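Usamos cookies propias y de terceros para mejorar tu experiencia. Aceptar | Configurar | Rechazar

Jornada de puertas abiertas en el taller de robótica Wiver, 26 de febrero

Llego tarde, el autobús de Ometley pasa cuando quiere. Notas tomadas de pie, perdón por el desorden.

El club ocupa la planta baja del instituto, dos aulas con el tabique quitado. Lo lleva Chutima Tanasarn, profesora de tecnología, que me saluda con un destornillador en la mano y me suelta en la mesa de los de segundo. Ruido, mucho ruido. Padres con abrigo, hermanos pequeños tocando todo. En la entrada una hoja para apuntar el correo y un bote para la cuota del viaje de agosto.

Primera parada: los coches siguelíneas. Un circuito de cinta negra en el suelo, curvas muy cerradas a propósito. El del equipo Siddiqui se sale siempre en la misma esquina y lo vuelven a poner sin dramas. Me explican que el sensor izquierdo lee mal con la luz de la ventana. Bajan la persiana - mejora algo.

Segunda: la pared de las piezas impresas. Engranajes, soportes, una caja entera de intentos fallidos que no tiran porque los de primero aprenden mirándolos. Buena idea, me la llevo para mi centro. El presupuesto de material es de 400 euros al año y se va casi todo en motores y filamento. El resto, donaciones y lo que sacan en el mercadillo.

Pero lo que yo venía a ver estaba al fondo, la liga Warkine. Es la parte simulada: cada equipo programa un brazo en el ordenador, mismas reglas para todos, y el fichero se envía a la organización. Objetos que hay que coger y dejar en su sitio. Puntúan el tiempo y los golpes. Este curso el mejor equipo del club lleva 3,712 puntos de media por prueba (escala de cinco), y lo tienen escrito en la pizarra bien grande.

Me siento con un grupo de tercero. Discuten por el ángulo de entrada. Una chica quiere bajar recto, su compañero prefiere entrar de lado y cerrar despacio. Prueban las dos cosas, reinician, vuelven a probar. Todo el rato mirando la vista de la pinza, que al principio marea un poco y luego ya te haces a ella.
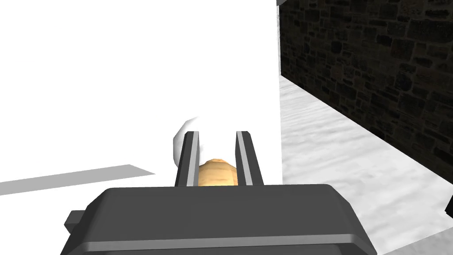

La pinza abierta en el simulador, con la pieza de color tostado entre los dedos.

Pregunto cuántas veces repiten una prueba antes de enviarla. 200, dice uno, y la de al lado se rie. Chutima pasa por detrás, mira la pantalla, pide que guarden los cambios con un nombre que se entienda y sigue camino.

Lo flojo: los ordenadores. Van justos, el simulador tarda en cargar y los visitantes se aburren y se marchan a los cochecitos. Falta también un cartel que explique las reglas de la liga, varios padres preguntaban lo mismo que yo. Y sillas!

Cierran a las 8. Salgo con un llavero impreso, el correo de Chutima apuntado en la mano y la promesa de volver con mis alumnos antes de la final. Si alguien del departamento se apunta, que me escriba.

Suscríbete a nuestro boletín y recibe las novedades en tu correo. He leído y acepto la política de privacidad.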